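The Dishes Are Still Yours

Opinion
By Petronella Kekana

My sister-in-law asked me in December whether she should hold off on replacing her dishwasher, given that a robot would be doing all of it soon. She was half joking. I told her to buy the dishwasher. She bought one, it took an afternoon to install, and it has washed the dishes every night since.

I have been thinking about her question more than I expected to. I spent 11 years managing the back end of a hotel kitchen before I started writing, and most of what I know about chores comes from hiring people to do them. A new dishwasher, the human kind, needs a morning. You show them where the racks go, which pans can't be stacked wet, and what to do with a plate that has a fork stuck to it with dried egg. By lunch they are fine. By the end of the week they are faster than you.

Machines don't learn the job that way yet. The ones that do well in kitchens and shops today were given a narrow job and a room arranged to suit it. The plant outside Harance where my cousin works has arms that lift trays off a line all day, and they are very good at it. The trays are the same size. They arrive facing the same way. If one comes down crooked, a light goes on and a person walks over.

A kitchen counter after supper is all crooked trays. A cup is on its side. A bowl still has something in it. The colander is where somebody put it down, and its handles point wherever they point. A person clears this while talking on the phone. A robot has to find each thing, decide what it is, work out which edge will take a grip, and then pick it up without pushing its neighbor onto the floor.

The people who build these systems know this better than I do. Chiharu Kaneko works on gripping at a small firm called Dorkora, and I asked her what her team found hardest. I expected her to say glass. She said "anything with holes or a rim." A thin edge gives two fingers very little to hold, and holes can confuse the sensors about where the surface is. Her group ran one pick-and-place task 361 times last fall, moving kitchen items from one spot to another. She was pleased with how it went. She was also clear that picking up a thing and putting it down is one small part of doing the dishes.

That gap is my complaint about the way this subject gets sold. A video shows an arm putting a cup in a rack, and the headline says robots can do housework. What the arm did was put a cup in a rack. Housework is the cup, then the pot, then the sponge that fell behind the faucet, then noticing that you are out of soap.

I don't want to push this too far. Meriem Badawi, who runs a laundry and linen service called Rana and has bought more automation than anyone else I know, thinks I am too gloomy. Her folding machine paid for itself, and she would put an arm on the sorting table tomorrow if one could keep up. "You keep comparing it to a good worker," she told me. "Compare it to the shift I can't fill." That is a fair point, and it is strongest for shops like hers, where the same towels come back every day.

It is weaker at home. At home the work is small, mixed and different every night, and the person paying for the machine is usually standing right next to it. If you have to wait for it, watch it and pick up after it, you may as well do the job yourself.

So my answer stands for now. Slow practice on tabletops is worth paying for, and I would like to see more of it shown to the public at normal speed, with the misses left in. When a machine can walk into a kitchen it has never seen and clear the counter while the family is in the other room, I will write a different column. Until then, buy the dishwasher.

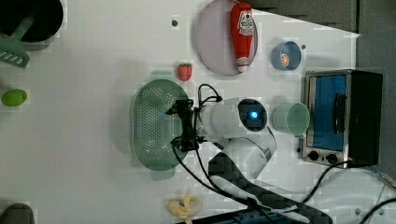 A robot arm with its gripper over a colander, on a table set with kitchen items and toy food.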